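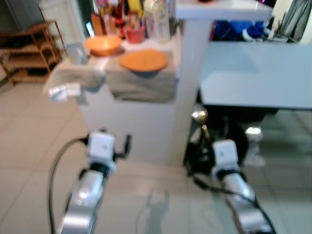 Build log, part 7: cable routing and head camera exposure

Thu 7 March

Most of the past two weeks went into cables, and I would rather write it down now than try to reconstruct it in August.

When I closed part 6, both arms were mounted and homing reliably, and the left wrist was dropping off the bus every few minutes. I had blamed the Steruvetti driver board, swapped it with the one on the right, and the fault stayed on the left. That cleared the board. It also cleared the firmware, as both boards run the same build. What remained was the harness.

The black cable on each arm carries power and data to the gripper in one jacket. It leaves the back of the white housing and follows the outside of the silver link down to the base. On the left I had made the loop at the gripper too tight. With the wrist rolled past 43 degrees, the connector took a side load and the data pair opened for a few milliseconds. The power pins are longer and never lost contact, so the gripper kept its status light on and looked healthy while the bus reported it missing.

The fix was a longer loop and a printed strain relief clamped to the housing. The first version, in PLA, cracked at the screw boss. The second is PETG with a thicker wall and has held for 19 hours of motion. I have printed the same part for the right arm, though it has never shown the fault.

The second job was the head camera. Anything captured while the base or the arms are moving comes out soft. In the kitchen the orange plate and the orange bowl on the counter survive this well enough, being large areas of strong color. The bottles at the back do not. The edges smear into each other and the segmenter returns one object with a confidence it has not earned.

Auto exposure was choosing 31 ms indoors. I fixed it at 7 ms and raised the gain to compensate. Noise is visibly worse and the detector does not care. Grasp proposals on the gray mug now agree from one capture to the next. The clear bottle is still a problem - shorter exposure helps the outline, but the depth values inside it are mostly missing and I do not expect a camera setting to change that.

There is a remaining issue with the floor. The tiles are pale and plain, and a shadow falling on them between the arms was being picked up as a low obstacle. The planner then refused any path that crossed it. I have added a height threshold to the obstacle layer, which is crude. Kimutai Kimaro suggested fitting a plane to the floor at startup and rejecting anything within tolerance of it, and he is probably right. I will do that once the harness work is finished.

The cloth on the counter needs its own handling. It lies in soft lumps over the front edge, and the table-plane fit was averaging the lumps into the counter height. The gripper would then stop high and close on air above the plate rim. I now take the fit only from points well back from the edge. It costs a little compute time and the error has gone.

Changes since part 6:

Left wrist loop lengthened, strain relief v2 fitted
Exposure fixed, gain raised, auto white balance off
Counter plane fit restricted to interior points
Obstacle layer height threshold added (temporary)
Badawi power supply moved to its own fused line

The finger pads are still the thin black ones from the Jolilier kit. They are fine on the mug and poor on the plate, where the contact patch is too small and the rim rotates under load. I have a silicone sheet to cut wider pads from, and the template is drawn but not tested.

The strain relief file is in the repository under fledham/wrist. Print it with the flat side down and use M3 screws. Longer ones than specified will reach the motor housing.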